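# The Pause Before the Grab

I spent most of October 2022 in a converted bakery in Drondton, watching a computer try to make up its mind.

The computer belongs to Warero, a small outfit that writes control software for robot hands. They don't build arms. They barely build grippers. What they do is write the code that decides, many times a second, where a pair of fingers ought to go next, and whether now is the moment to close them. I'd asked if I could hang around and they said sure, as long as I stayed off the good chair.

I came in thinking the hard part would be seeing. You know, teaching the thing what a cup looks like! I was about four years behind on that one. The perception side of their software is a piece called Otex, and Otex is pretty great at finding stuff on a table. Give it a bright thing on a pale background and it's done before you've blinked. Where it all goes sideways is the next bit, the part the team calls "the commit."

Think about how you pick up a kitchen sponge. Your hand is already shaping itself on the way over, you shift a little if your angle is bad, and you're squeezing before you've had a single thought about it. (I tried to catch myself doing this at home and ended up standing over the sink for ages, poking at a sponge like a lunatic.) A robot running off a learned controller has to get all of that from examples. People do the job by hand, holding a gripper with a camera on it, and the software studies what the camera saw and how the fingers moved.

So the examples had better be good. And this is where I finally got hooked, because the team's big obsession this fall wasn't the brain at all. It was the tool that sorts the examples. It's called Aguiar, and it looks like the world's dullest video editor. Gray bars, a slider, a little graph of how far apart the fingers are. You scrub along and mark the spots where a reach starts, where it settles and where the grip begins.

The old batch had 150 recordings in it. They trained on the lot, and the controller came out with a stutter. It would glide in beautifully, get close, and then hover there with its fingers apart like someone trying to remember a PIN. The team spent two weeks blaming the planner. They rewrote the part that smooths the path. They changed how often it replans. Still the hover!

Then somebody sat down with Aguiar and watched the recordings one after another, start to finish, and there it was. People pause. We get near the thing, we stop for a beat to line up, and then we go. In 65 of the recordings that beat was long enough for the software to learn it as part of the job. From the controller's side, a still view with open fingers mostly led to another still view with open fingers, so it did the polite thing and stayed put.

I asked to see a frame from one of these recordings, and they pulled up a frame for me on the big monitor. I've looked at it a lot since then.

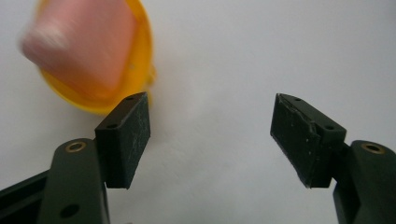 *Fingers open, target up and to the left: the kind of view the controller has to turn into a next move.*

What gets me is how little there is to go on. The pink thing is a blur. The yellow-orange thing under it has a shiny rim that slips behind the top of the left finger pad, so the software has to work with a shape it can't fully see. And right between the pads, where you'd want your target to be, there's only white. A person looks at that and says "go up and left a bit." The controller gets a grid of colors and has to cough up a motion.

The fix they landed on is almost embarrassingly plain. Aguiar now flags any stretch where the fingers and the camera both hold still, and trims it down before training. They also feed the controller a short history, 9 frames where it used to get one, so it has some idea whether it has just arrived or has been loitering. That second change made everything slower, and there was a fair amount of grumbling about it over lunch. One camp wanted the history cut back. The other wanted a faster computer, which I gather is what they always want.

I sat in on the first run with both changes in. They'd lined up 60 attempts, and I'd brought a sandwich. The hover was gone on most of them. What they had now was a controller that sometimes closed early, pinching air just short of the target with tremendous confidence. Everybody in the room seemed thrilled! An early grab is a timing problem, I was told, and timing problems show up nicely on the little graph.

By my last afternoon they had a new column in Aguiar for it, and a fresh argument about what to call it.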